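Two Arms and a Pair of Sticks

A shared workshop, a secondhand table, and a winter spent teaching machines to handle cloth and rubber bands

By Montri Noiphan
20/01/2025

The first thing I learned about building with robot arms is how much of the job is cable. The second is that the table matters more than the arms do. I had read plenty about motors and control loops before we started, and almost nothing about what happens when a bench wobbles by the thickness of a fingernail while a gripper is trying to close on something thin.

Chareonsuk is a shared workshop with a laser cutter that works most of the time, a lathe that works all of the time, and a back wall of projects in various states of hope. Ours is called Tolum. It began in December as a bet over whether a pair of arms could do the fiddly, two-handed jobs that people do without thinking: holding a thing still with one hand while the other one wraps it, folds it or ties it. I took the optimistic side, which anyone who knows me could have guessed.

So we built a station. The arms came first, then the frame to hold them, then the long argument about what to cover the top with. A shiny surface throws highlights straight into the cameras, and a white one swallows anything pale that you put on it. Brown won. It's a dull, matte, faintly wrinkled brown, and I have grown very fond of it. A small square patch of a darker shade marks a spot we all set things down by, and that little square has ended more quarrels than any document we wrote.

The task we picked sounds like something from a kindergarten craft hour. Two wooden sticks, a small white tray, a rubber band, a blue cloth. Bundle the sticks, cover the bundle, uncover it again. We have one arm on each side, with the power gear and most of the wiring kept down past the front edge, where it can be as ugly as it likes.

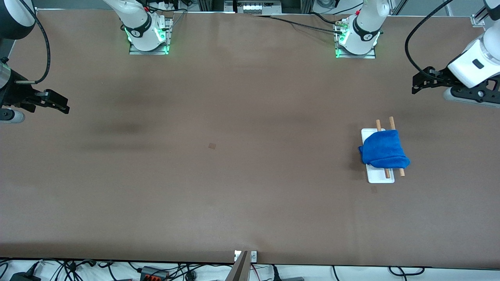 Anong thinks we should have started with blocks. Blocks are what everyone starts with, she wrote on the workshop board, and there's a good reason: a block has the same shape after you drop it. Cloth is different every single time. You'll spend a month on cloth and have nothing to show except a very clean tray.

She has a point, and I've told her so. But blocks bored me by the second evening! You pick one up, you put it down, and all the interesting stuff about having two hands never comes up. A cloth asks for both grippers at once. Pull with one and it bunches; pull with two and you have to agree on how hard. Watching a pair of arms get that right, even once, is the most fun I've had in a workshop since I was a kid with a box of broken radios.

The software is the part I expected to hate. We drive the arms by hand to begin with, recording as we go, and the recordings become practice material for the program that takes over later. A full take runs 28 seconds when it goes well. By the middle of January we had 141 of them saved, plus a folder of bad ones that I refuse to delete. The bad ones are where the learning is, at least for me. You see your own impatience played back at you – the left arm arriving early, the right arm hovering, the band springing off toward the lathe.

Modico, the little parts shop down the road, has sold us the same bag of rubber bands 3 times now. We tried fat ones first and they fought back. Thin ones stretch more evenly and go on with less force, but they are murder to see from any distance, especially a white band against a white tray. For a while I was sure we'd have to dye them. What fixed it for us was the wrist camera, which gets close enough to pick up the faint shadow the band leaves on the tray between the two sticks. Once I started looking for the shadow and stopped looking for the band, half of my labeling headaches went away.

It also changed how I think about where the fingers should be. From across the room you judge everything by the arm, that big white sweep of it, and you steer with your shoulders. From the wrist you see two black fingertips and the thing you want, and the only question is how to close the distance.

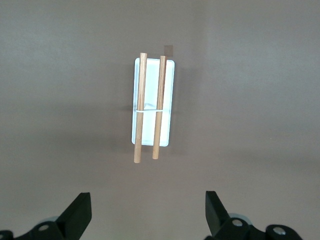
That close-in way of working has a cost, of course. If you're leaning on the wrist cameras, then every bump to a bracket means checking the calibration again, and brackets get bumped. We now have a routine that takes 7 minutes. Park both arms, check the screws, run the test pattern, compare it with the saved one. I used to skip it on nights when I was eager to get going. I've stopped skipping it, after losing an entire evening of takes to one camera that had drifted just enough to make every grasp land short.

If you're thinking of building something similar, spend your first weekend on the frame. Bolt the arms to proper metal plates, and bolt those to something that won't flex. Leave more slack in the cables than seems sensible, then move each arm through its whole reach by hand, slowly, and watch where the slack goes. Ours snagged on a corner the first time we tried it with the power off, which is a cheap way to find out. Label both ends of everything. I mean both ends – I labeled one end of each cable in December and I'm still paying for it.

Pick a task you like, too. You're going to watch it a ridiculous number of times. Flillutis, the group at the next bench, chose sorting screws by length, and they're very good at it, and they can hardly bear to be in the room while it runs. I could watch the sticks all night.

Next on the list is handing the bundle from one gripper to the other in midair, with no tray underneath to catch it. Anong has offered to lend us her blocks to practice with, and I've said yes. They're in a shoebox under the bench, and we start on them as soon as the new brackets are cut.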